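# Chalk pastels, week two

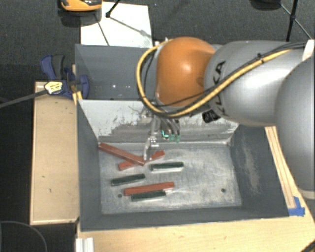 Three red, three dark green, and a whole lot of orange.

So I signed up for a color class in August, mostly because my friend Odair Nogueira wouldn't stop talking about his. It's 16 evenings (!) and I've done 2 of them, which makes me an expert, obviously. Our first homework was to put red next to green and keep changing the red until it stopped buzzing. I went through 19 sheets of paper and most of a stick of crimson, and my kitchen table may never recover.

What got me was how much the paper matters. On white, my red looked like ketchup. On a gray sheet it went deep and kind of velvety, and the green finally settled down next to it. I've been squinting at everything since then – cereal boxes, parked cars, my neighbor's awful curtains.

Next time we're doing shadows, and we aren't allowed to use black at all. I've already bought a purple I can't really afford. Tell me your favorite gray paper if you have one, mine sheds like a cat!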